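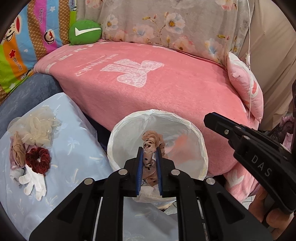 Our project studied how much textile waste is thrown away with the normal household trash in Cudthorpe, and why so little of it goes to the collection boxes. Big things like coats and curtains are easy to notice, and people often ask where to bring them. Small items are different. A scrunchie with polka dots over a white wastebasket lined with a plastic bag is a good picture of the group we called "small textiles," together with single socks, ribbons and cleaning cloths.

We used the weighing lists from the Uvley sorting hall for August. In that month 2,547 kg of textiles were taken out of the mixed trash, and 1,434 kg of this was too dirty for any second use. Imre Farkas made the tables and I, Tâm Ông, wrote the questions for the residents. We received 70 answers on paper. Nine of them could not be used because the second page was missing.

Most residents told us they did not know that damaged clothes are also accepted in the boxes. Several older people on Seidel Street said the nearest box is too far to walk with a heavy bag. For small textiles the usual answer was shorter: they had never thought of them as textiles.

Mixed fabric was a difficulty for us. Hair ties have elastic inside the cloth, and the sorting hall has no separate line for this, so in our tables they are under "other." We would like to ask the hall for the winter lists also and compare them with the summer.

Report handed in 23 January 2021.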